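POMERSTEAD HALL – KITCHEN AND SUPPER ROOM SAFETY CHECK, WITH COMMENTS
Checked by Lambros Lambrakis, February 12, 2026

Hello all, and thank you to everyone who tidied up before I came through. I've gone in the order you'd meet things if you walked in by the side door, and I've written more than the little boxes allow, as usual.

1. Side door and ramp – OK
Opens freely, closes on its own. The rubber strip at the bottom has started to curl at the hinge end, and I pressed it flat with my shoe, which will last until about the next person. Could someone with the right glue have a go at it?

2. Floor, kitchen – NEEDS ATTENTION
One lifted tile in front of the sink. It's the same one I wrote up in July and I do think it has grown bolder over the winter. Please keep the mat off it, as the mat hides it and then it catches a toe.

3. Hot water urn – OK, with a note
Lid seats properly, tap doesn't drip, cord in good shape. I ran it up to 62 degrees and the dial agreed with my own thermometer, so I'm happy with the dial. It still sits too near the front of the bench for my liking – small children come in looking for biscuits, bless them, and that tap is just at the height of a small head. Push it back against the wall, please.

4. Stove and range hood – OK
Filters have been washed, and beautifully too. All knobs turn off with a proper click.

5. Fire blanket and extinguisher – OK
Extinguisher tag number 769, gauge in the green, pin in place. The blanket is on its hook but somebody has hung an apron over it. A lovely apron! It can live on the other hook.

6. Crockery and teapots – MOSTLY OK
I went through the cups and pots from the Greninden cupboard by running a thumb around each rim and giving each handle a gentle wiggle. 5 cups had chips and I've wrapped them in newspaper for the bin. If you find a crack in a teapot handle, don't glue it and hope. A full pot is heavy, and a glued handle tends to let go at the worst moment, over somebody's lap.

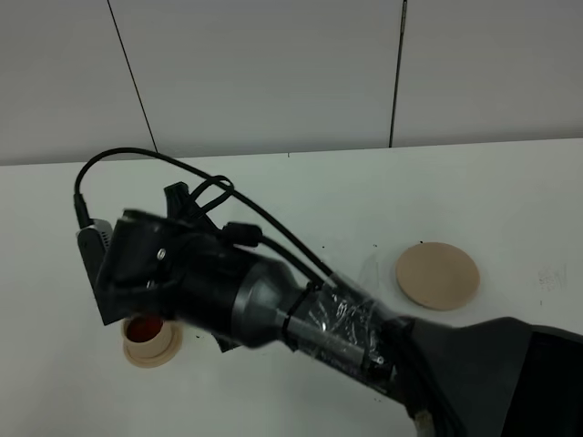
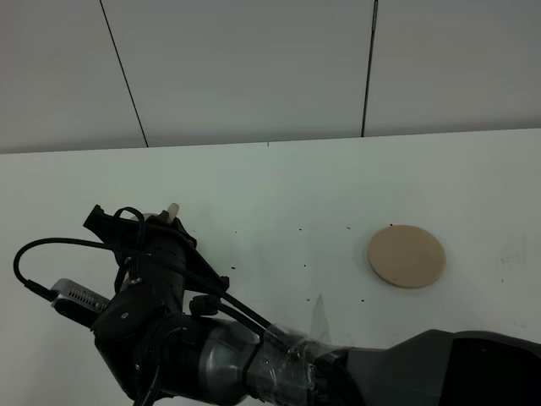
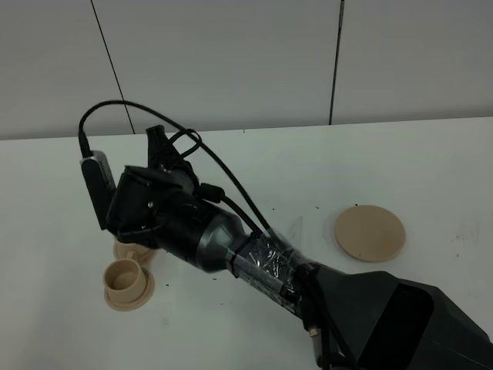

White tabletop; the teapot is in the next one.
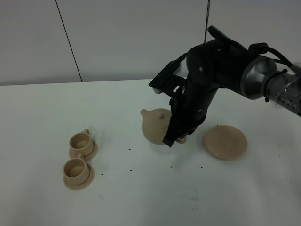

Pour with the cup on the table, never in a guest's hand, and carry one pot at a time. I know it's slower. We serve over 200 on a big afternoon and I'd still sooner the queue went out the door.

7. Folding tables – NEEDS ATTENTION
The Drumstead tables are fine. One of the older ones has a leg brace that doesn't lock, so I've put red tape on it and leaned it in the back corner. Please don't be kind to it and bring it out again.

8. Power boards – OK
Nothing plugged into anything else, for once. The one under the servery is dusty and wants a wipe with a dry cloth.

9. First aid kit – NEEDS ATTENTION
Plenty of bandages, hardly any burn gel. I'll pick some up on my way past Moschos next week and leave the receipt in the drawer.

Follow-up: items 2, 7 and 9. I'll pop back once the tile is done.

– Lambros

Recent items
Supper room booking sheet
Urn instructions (please read before filling)
Where the spare fuses are kept
Greninden cupboard – what goes on which shelf
Hall check, July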